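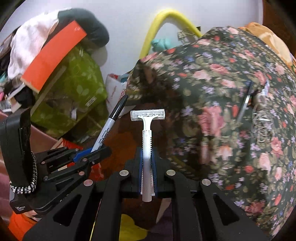
Disposable razor, white, with the guard on.

**To:** Kerberg trip list
**Date:** 2019-02-22
**Subject:** Re: [kerberg] Packing list, bags and the bus

Hello all,

Thank you for the comments on the packing list. I answer below the quoted parts, and after that I have a few points of my own. Please excuse the length.

> I was at Kerberg two years ago and we had far too much luggage. The
> sled could not take it all and some bags came up the next morning.
> Can we please have a real limit this time, and not only "pack light"?

I agree with this. The limit is one bag per person on the sled, 65 liters at most, plus the small backpack you carry yourself. Skis and poles do not count. If your bag is a hard suitcase, please borrow a soft one. Hard suitcases slide against each other and the straps do not hold them well.

> Also, what is the situation with the bus? The old mail said Popescu
> would pick us up at the station, but somebody told me it is
> Skokongate now.

It is Skokongate. Popescu changed it in December when the station parking was closed for building work, and I forgot to correct the old mail. I am sorry for the confusion. The bus stops on the side with the bakery and leaves at 7:30. The driver will not wait long, as the stop is shared with the city buses. We are 41 people with the two families who joined last, so every seat in the bus is taken except the folding ones.

> And toiletries. Last time the shared bathroom was full of bottles
> and nobody knew which was which. I threw away a shampoo that
> belonged to someone.

It was mine, and it is forgiven.

For this trip I would propose the following:

- One small toilet bag for each person, with a hook if possible. There are hooks along the wall, but the shelf is short.
- Soap and toothpaste can be shared inside a room. Please agree with your room before you buy.
- Disposable razors go home with you again, with the guard put back on. The hut has no trash pickup in winter and we carry down everything.
- No glass bottles in the bathroom.
- Towels are not included. A thin one dries overnight in the drying room and a thick one does not.

I would also like all bags and boots to be marked. After the last trip three pairs of inner boots were exchanged by mistake, and one pair came back to the right owner only after Easter. 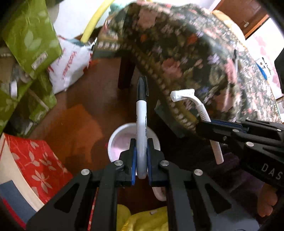
Where should I write my name on the bag?

On a strip of white cloth tape close to the handle, in large letters, with your room number under the name. For boots, write on the inside of the tongue.

Now the money. The price is 275 per adult, and this covers the bus, the bed, breakfast and dinner. Lunch you make yourself from the breakfast table, so bring a box and a thermos. Children pay half. If you have paid already, you don't need to do anything. If you are not certain whether you paid, write to me directly and not to the whole list, please.

Those who take the beginner course at Skikura should be ready at the lower lift at ten on the first morning. Skikura rents out skis and boots, but they want your shoe size and height some days before. I will send them one common list, so please answer with these two numbers if you need equipment. Helmets are included in the rent. Goggles are not.

For the long tour on the second day: it is almost 17 kilometers and mostly flat until the last part, where it climbs through the birch forest. We turn around at the lake if the wind is strong. The decision is made at breakfast and we don't discuss it again on the way. Please have an extra pair of mittens in your backpack, also if you never freeze on your hands.

One open question from my side is the coffee. The hut sells it by the cup and it is expensive. I can bring a big pot and filters, but then someone must take the coffee itself. Who has space?

The room list comes in a separate mail when I have heard from both families.

Best regards,
your trip organizer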